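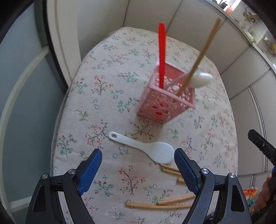 Cyprian Walczak on "Plurmont" and the Pleasure of a Slow Film

It is a Saturday when we meet, at the bar on the first floor of the Edermont, the old two-screen cinema where "Plurmont" will have its first showing outside of the festivals. Cyprian Walczak arrives early and asks for tea. He has slept four hours, he tells me, and he apologizes in advance for the answers he will give.

The film is his second feature. It follows a retired ferry pilot who goes back to the mountain village of Plurmont to sell his sister's house, and who stays there through the whole winter without selling anything. There are 72 minutes before anyone raises their voice. I ask if the producers were worried about this.

"They were worried from the first page," he says. "They asked me, where is the incident? I said the incident is that he doesn't leave. They were silent, and then they gave me a little less money."

The little less money meant a shoot of 40 days, most of them in February, with a crew who slept in the village school. Walczak speaks of it with affection. The snow came too early and later it was missing, so the second half of the story had to be changed. A long walk to the chapel became a long wait at the bus stop, and it is now the part of the film that people mention to him most often.

"I was angry for two days," he says. "I had drawn that walk, every shot. Then we stood at the bus stop with the actor and it was getting dark, and I thought, he has the same face here. Why does he need to walk?"

His first film, "Barider", was a very different thing – a crime story told in short scenes, with a lot of music. It was liked by critics and seen by few people. When I say that I prefer it in some places, he laughs and agrees.

"It is faster, and I was younger. In Barider I cut every time I was afraid the audience would get bored. You can feel the fear in it, I think. When I watch it now I want to tell the editor to breathe, but the editor was me."

This time he gave the editing to somebody else, and they worked together in a rented room above a bakery. The first version had 352 shots. He will not tell me how many remain, only that the kitchen scenes lost the most.

The distributor, Doucet, is a small company which usually handles documentaries. They saw the film at a late screening and called him the next morning. He had already promised himself to take the first offer, so the conversation was short.

I want to know about the ending, which has divided the people I have talked to. The pilot locks the door of the house, puts the key in his coat, and then we hear him open it again over the black screen. Some viewers are sure it is another person.

"I know who it is," says Walczak. "The actor also knows, but we never compared. Maybe we have two different men."

And the next film? He is writing it slowly, in the mornings. It takes place on a river, with more characters and, he promises, one real argument. Then somebody comes up the stairs to tell him that the sound in the big hall is too low, and he goes down to listen for himself, leaving half of the tea.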